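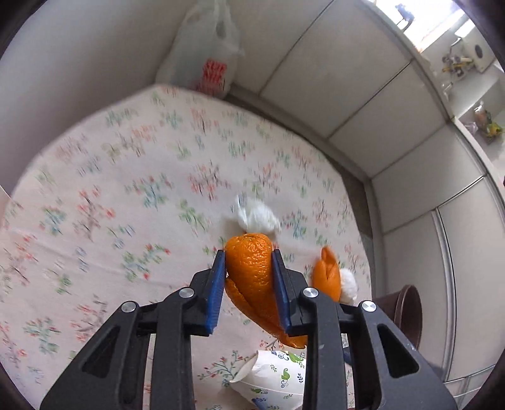 Filed under: Course Notes / Robot Learning Lab

Unit 5: Teaching by hand-held gripper

There are two common ways to show a robot a task. In teleoperation, a person drives the arm from a distance and the arm's own joints are recorded. With a hand-held gripper, the person carries the tool to the work and the robot stays out of it until training.

Teleoperation gives you motions the arm can reach, and it is slow. The hand-held tool is quicker and goes into ordinary kitchens, but you can easily record a wrist motion the arm cannot copy. Keep your elbow low and turn the tool no faster than you would turn a full glass.

Clearing a table is the task for this unit. Peel, used tissues and paper cups all go in. Soft items change shape when squeezed, so close the jaws only until the item lifts with them. For citrus peel, take the thick part between the pads and let the thin end hang. Patterned tablecloths are allowed and should be left as they are.

Each pair records 50 episodes. One episode is one item, from open jaws to open jaws. If you drop the item, keep recording and pick it up again, then mark the episode "recovery" in the log. Do not delete it.

Ghizlane Zerouali's set from February has 930 episodes, of which 204 are marked recovery. Read her log before you start yours. Adel Hegazy will go over the time alignment step in the next lab.

Logs are due Sat 1 August. Bring one episode you think is bad and be ready to say at which point it went wrong.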